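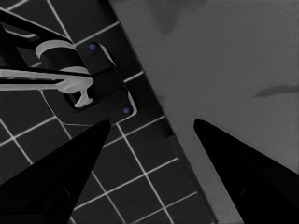
Town picks a bidder for Bratesent baths, again

Cestitz council has named a preferred operator for the Bratesent swimming baths, two years after it last named one. Helar, a leisure company that runs pools in neighboring towns, was chosen over the Pană Street Residents' Group at a meeting on Friday that ended shortly before 11 p.m.

The baths drew 1,712 paying swimmers last June, a figure the council calls disappointing and the residents' group calls remarkable, given that the deep end was closed. 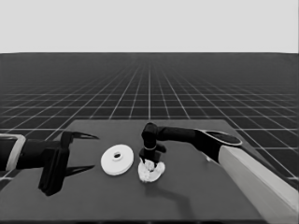
A plain gray tabletop on a gridded floor, in a computer rendering.

Under the deal, Helar would take on a 30-year lease and the roof. The council would keep the parking lot, where it has lately shown more talent for making money.

A petition against the move gathered 3,006 signatures. The council accepted 263 of them, having ruled that the rest came from people who live outside the town limits. Many live across the road from the baths, which is where the limits are.

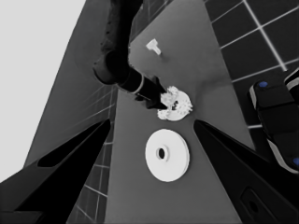
The white gear, with a dark robot arm at its upper left side.

Helar says it has no plans to raise admission prices before the lease is signed. Signing is expected in the fall. The residents' group has asked to see the roof survey, and the council has agreed to look for it.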